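Minutes - laundry cell upkeep, Kallitz workshop
Present: Vesela Dimitriou (chair), Borislav Babić (minutes), two from Zeveo by phone
Started 10 a.m.
14 shares | 2 comments

1. Gripper wear. Borislav reported that the left gripper drops thin items again after the last pad change. Zeveo blames the pads. Vesela said Zeveo blamed the pads in December too, and asked for something measured this time. Zeveo to send grip force readings for both sides.

2. Cable routing. The supplier's drawing has the wrist cables clipped along the arm. Vesela doubts whoever drew it ever bent the wrist all the way. Agreed: leave more slack at the wrist, check for rubbing every 3 shifts, write it in the log even when there is nothing to report.

3. Service interval. Drolari's sheet says 3000 cycles between joint checks. Borislav asked where the number came from and got no answer. We stay at roughly half that until someone shows us data.

4. Washer side. Door position was retaught after the machine was moved. It held through the test run - one run, Vesela noted, and she won't sign off on one run. Repeat before handover to Radonjić.

5. Padded panel handling. Both arms on the panel, one gripper to each side, speed kept low. Zeveo wants the speed raised. Not agreed.
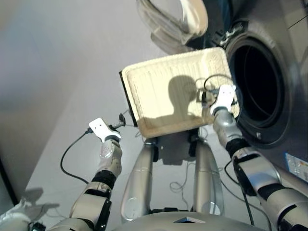
Speed comes back to the table when the force readings are in, and no earlier. Borislav to chase Zeveo for them.

Closed 11:10 a.m.

Contact the workshop office | © Kallitz | Back to top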